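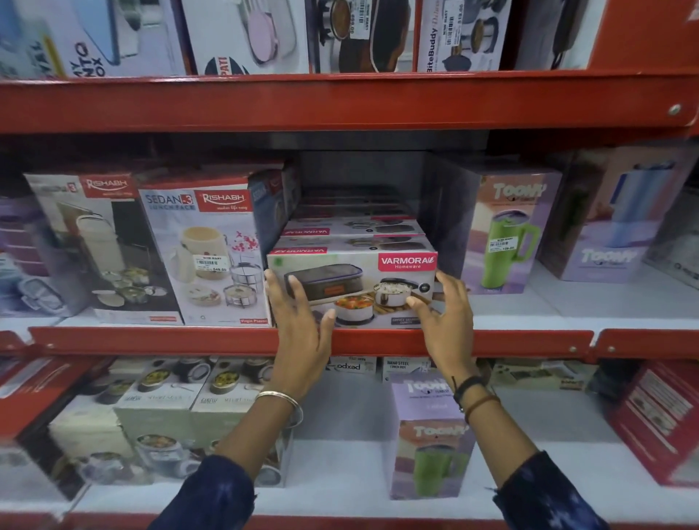 Isauro Figueroa thinks the whole thing would be easier with a suction cup, and has told Azucena Cisneros so at every open evening at the Fellcombe workshop. She laughs when I bring it up. "He's probably right! But I wanted two hands, so two hands it is."

Her build, Pritlow, is a pair of homemade arms on an old tea trolley, meant to take boxed goods off a shop shelf and put them back straight. It has seven motors per arm, secondhand, and cost her 94 pounds in wiring and brackets alone -- "don't tell my sister".

What has surprised her most is how much there is to learn from a full shelf. "You go in past the front rail, you've got boxes touching on both sides, and you have to squeeze enough to lift without crushing the card. I love that problem, I could talk about it all night."
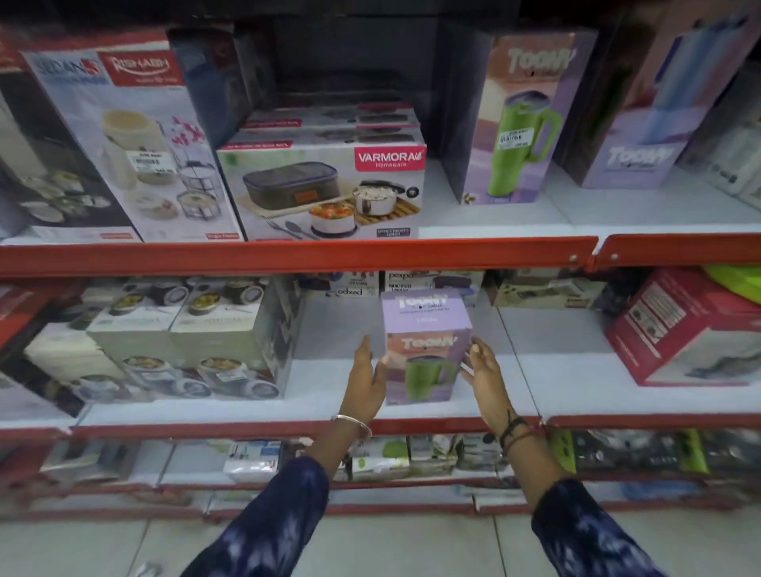

Both hands going in for a lavender box, middle shelf.

Since May the arms have managed 31 clean lifts out of 85 on her practice rack. The left wrist still sags, and she's printing a stiffer one. "When it gets one right, I cheer. Every time!"

Fellcombe Shared Workshop -- Contact us -- © 2020 -- Back to top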